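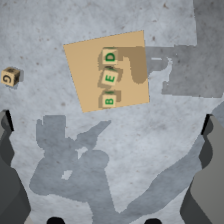 Zuletzt geändert: Januar, Fassung 10

Werkstatt-Tipps: Wenn der Greifarm mitarbeitet

Bei Noreo packen wir Lernspielzeug aus Holz, vor allem Buchstabenwürfel. Seit der Arm einen Teil des Sortierens übernimmt, sieht der Arbeitstag an den Packtischen anders aus. Die folgenden Hinweise stammen aus der Frühschicht und sind für Betriebe gedacht, die Ähnliches vorhaben.

Unterlage: Eine glatte, einfarbige Matte als Ablagefeld reicht. Würfel, die noch nicht dran sind, bleiben daneben liegen. Zwischen zwei Würfeln muss Platz für die Finger des Greifers sein, sonst schiebt er den Nachbarn mit.

Licht: Harte Schatten vom Arm stören die Erkennung. Lampen lieber von zwei Seiten und nicht zu tief hängen.

Reinigung: Tischplatte vor Schichtbeginn trocken abwischen, Greiferpolster einmal pro Woche mit einem leicht feuchten Tuch. Keinen Glasreiniger verwenden.

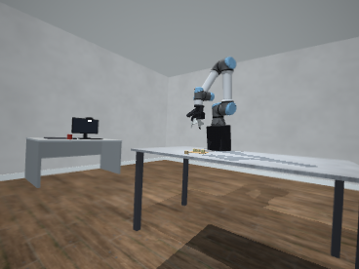
Die größte Umstellung betrifft die Wege. Früher stand man die ganze Schicht am Tisch, heute wechselt man zwischen Packtisch und Bildschirm. Ein Schreibtisch mit Monitor und Tastatur gehört deshalb in denselben Raum wie der Arm, mit freiem Boden dazwischen. Hyun-seo Lim hat bei uns den Plan für die Wechsel gemacht: höchstens 18 Minuten am Bildschirm, dann wieder Handarbeit. Wer nur noch zuschaut, wird müde und übersieht Fehler.

Eine Kiste fasst bei uns 600 Würfel. Die Endkontrolle bleibt Handarbeit, also Kanten fühlen, Druck prüfen, Splitter aussortieren. Dong-hyun Jin führt dazu ein Heft, in das jeder Stillstand mit Uhrzeit eingetragen wird. Das dauert eine Minute und spart beim nächsten Mal das Suchen.

Neue Kollegen lernen zuerst den Ablauf ohne Arm. Danach Halt und Wiederanlauf üben, beides mindestens dreimal.
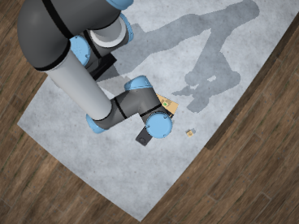

Fallen durch den Arm Stellen weg?
Bei uns bisher keine. Die Stunden am Sortiertisch sind weniger geworden, dafür sind Kontrolle und Einrichten dazugekommen, und beides steht inzwischen in der Stellenbeschreibung.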